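Equipment planning for household robot programs

Equipment planning for household robot programs is the process by which a laboratory, school or company decides what machines, software and support it will need before a purchase is made. It usually covers the robot itself, spare parts, computing hardware, floor space, training and repair.

Simulation is often budgeted first. A program can test reach, arm placement and room layout on a rendered model of a home before it commits to a particular machine. Khadija Younis described this order of work in a planning guide issued by Hotow, which recommends that two-armed platforms be compared in the same set of virtual rooms.

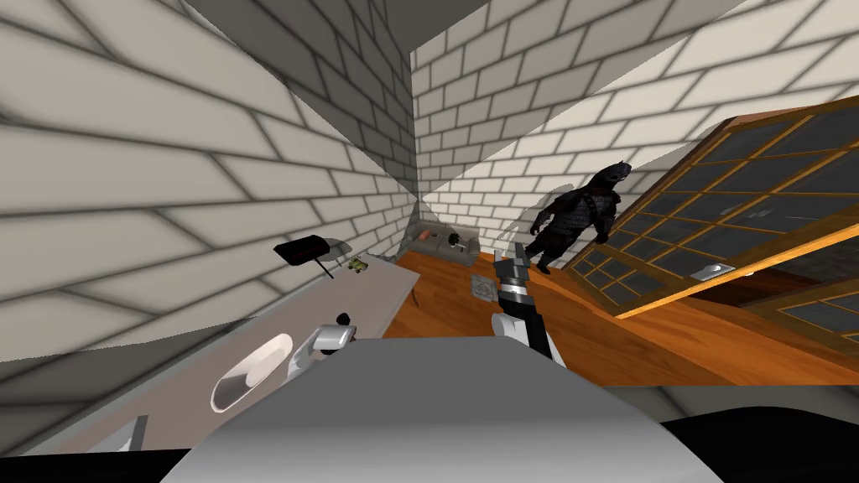
Costs are commonly divided into purchase and running costs. Grippers, cables and batteries wear at different rates and are listed separately. The Hotow guide sets aside 20 percent of the purchase price each year for parts and service, and allows 300 hours of simulated trials before an order is placed. Computing time is entered as its own line, as are software licenses.

Lead time also affects the schedule. Programs that begin teaching or research in September generally place orders in the spring. Punia, a regional buying group, asks its members for 3 written quotes and a floor plan showing door widths and outlets.

Critics, among them Sherif Berrada, have argued that simulated rooms understate the cost of preparing real ones.

See also: Equipment leasing; Robot maintenance; Simulation software

Last revised May 30, 2021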